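Werkstattbuch, Sortierung und Behälter
16. März 2023

Bestandsaufnahme der Metallwannen, Fortsetzung. Die grauen Wannen aus der Lieferung Stotthorpe sind seit Juli in Gebrauch, Bodenverschleiß inzwischen deutlich. Innenmaße nicht neu genommen, die alten Werte im Ordner Carkgate gelten weiter. Kleine Wannen (Fabbri) heute nicht geprüft.

Prüfung mit Tiefenmaß und Streiflicht. Kratzer überwiegend flach, mit dem Fingernagel kaum fühlbar. Zwei Stellen tiefer als 0,2 mm, beide am Übergang Wand/Boden. Entgraten reicht, Nachschweißen nicht nötig. Wanne 11 hat zusätzlich eine leichte Beule außen, ohne Einfluss auf die Stapelbarkeit.

Reinigung: Neutralreiniger Indum, 2 %, Einwirkzeit 30 min, danach klar spülen und abziehen. Der graue Schleier auf den Wänden geht damit nur teilweise ab. Versuch mit Vlies fein an einer Ecke: Schleier weg, dafür neue Riefen. Nicht weiterverfolgen. Bei fast 2.000 Einlagen pro Monat wäre der Effekt ohnehin schnell wieder dahin.

Offen:
- Kantenschutz nachbestellen, gleiche Ausführung wie bisher
- Einlegematte für den Boden, Muster bei Fabbri anfragen
- Prüfliste um Spalte »Rückwand« ergänzen

Zum Spielzeug: Kleinteile und Fahrzeuge bleiben vorerst gemischt, eine eigene Wanne für Fahrzeuge lohnt bei der jetzigen Menge nicht. Für die schwarzen Räder am blassgelben Fahrzeug ist der verschrammte Boden unkritisch, bei lackierten Teilen kommt künftig die Matte darunter. Die Rückwand ist deutlich abgenutzt, mit hellen Flächen und ausgefransten dunkelgrauen Schrammen in der Mitte; die linke Wand ist dagegen glatt. Deshalb die neue Spalte. Nächste Durchsicht nach Eingang der Muster.

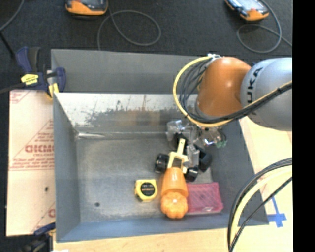
3 Kommentare · 1 Mal geteilt

Letzte Einträge
Kantenschutz, Vergleich zweier Profile
Ordner Carkgate: Maßblätter neu sortiert
Indum, Dosierung bei hartem Wasser
Stapelversuch mit kleinen Wannen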